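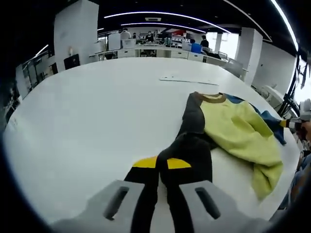
Clothes on the sorting table, including a pale yellow-green top with a brown ribbed collar.

Gornby Winter Clothing Exchange
Progress report to the Plollby Fund
Monday, December 24, 2018

Hi Ga-eun,

I know you said a page would do, so I'll try to keep to that, but it's been a busy stretch and I have a lot to tell you!

The big one first: we gave out 2763 pieces of clothing between the opening in October and last weekend. Our target for the whole winter was lower than that and I was nervous about it when I wrote the application, so you can imagine how I felt adding up the sheets. Kids' coats went fastest (they always do) and we ran out of the middle sizes twice. Men's shoes are still the weak spot. We get plenty of dress shoes and hardly any boots, and people come in asking for boots.

Money. Of the grant, we've spent $930 on rent for the hall and $400 on racks, hangers and a decent steamer. The steamer was more than I budgeted, but the cheap one we tried first leaked all over the floor and went back to the store. Printing came in under, mostly thanks to Lestix letting us use their copier after hours. What's left should carry us through the end of the season if the heating bill behaves. Receipts are in the envelope Laiba Dogar dropped at your office, and if the one for the hangers is missing, tell me and I'll dig it out.

Some things didn't go well. The evening sessions were a flop. We tried four and got a handful of people each time, so I've moved those hours to Saturday morning, where the line is already out the door. We also took in far too much summer stuff early on. I hate turning donors away, but I spent most of one week boxing up shorts, and now they're stacked in my garage next to the lawn mower.

The mending table has been the nice surprise. It was Laiba's idea and I wasn't sure about it (who wants to sit and wait for a zipper?) but people do wait, and they talk, and a couple of them have started fixing things themselves. She'd like a second sewing machine. I've found a used one for $200 and would love to buy it out of the printing money, if you're okay with moving it over. Could you let me know by email?

Next up: a boot drive with the Ha Street school, new signs for the side entrance, and a proper size chart, as ours is falling apart. We're closed for the holidays and open again the first Saturday after New Year's. Come by if you can, mornings are best, and park behind the hall because the front lot fills up early.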